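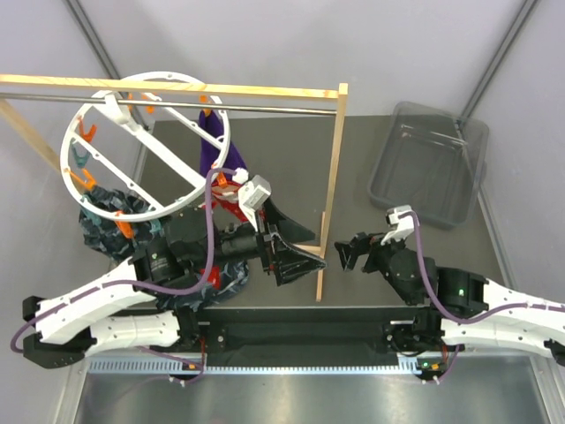

Bokell Small Laundry
README, last revised 12 August 2020

What's in here

Bokell is a collection of short recordings of small laundry being hung up and taken down. Handkerchiefs, washcloths, baby things, and socks, in the sense that there were pairs of them when we began. There are 1414 recordings in the full set and 372 in the starter set, which is the one to download if your connection is anything like mine.

Each recording covers one round at the clip hanger: pieces come out of the bin and go up, or come down and go back in. No sheets, no towels. Sheets are a different project and somebody else's problem.

Folders

hang/ bin to hanger
takedown/ hanger to bin
notes/ one text file per session, of varying mood
cloth_list.txt every piece, with its nickname

Labels

Every piece is labeled by main color and kind of fabric. Patterned cloth is just "patterned" — we tried to be more exact and lost most of November to arguing over what counts as a stripe. Clips are labeled by color and by state, open or closed. A clip holding a single thread counts as closed. Benito Urquijo disagrees and has said so in notes/, at length.

Known problems

Nearly all the cloth is cotton, so don't expect to learn much about silk.
Session 7 is missing its notes.
Two pieces share the nickname "Imai." Use the ID column.
The Tramari labels (version 2 and earlier) spell "gray" both ways. Search for both.

Use

Free for research and teaching. If you fix a label, send the correction to Benito at Imesance, with the recording number in the subject line. Opinions about stripes go in a separate message.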